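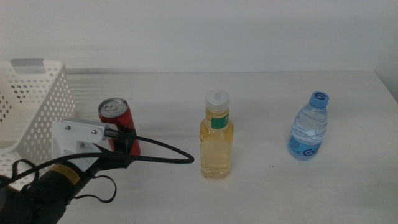 Ticket 524: drinks basket, break room table
Product: Plustden perforated basket, white
Opened by: Zixuan Yuan
Status: open

Reported fault
Basket leans when bottles go in upright. Bottles on the outside tip over and roll under the cans. Third time I have written this up.

Steps tried
1. Turned the basket round. No change.
2. Put a folded tea towel in the bottom, as your last reply suggested. Slightly worse.
3. Took all the drinks out and tried them one kind at a time. Cans are fine. The squarish glass bottle with the white cap is fine. Small water bottles are the trouble.

Reply from Plustden support, 17:00
The basket is rated for 8 bottles. Please check that yours are a standard shape.

Zixuan Yuan, 17:24
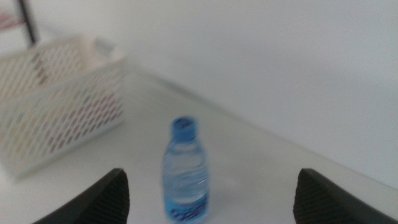
I did check, and I don't accept that the shape is the problem. I was told the same by Butudgate, who sold us the basket, and they hadn't asked what we keep in it either. It's an ordinary small water bottle, blue screw cap, narrow neck widening to a round shoulder, mostly full. If your basket can't hold one of those upright I'd like to know what it was tested with. Please send the test sheet, or a replacement with a flat base. I am not buying a divider.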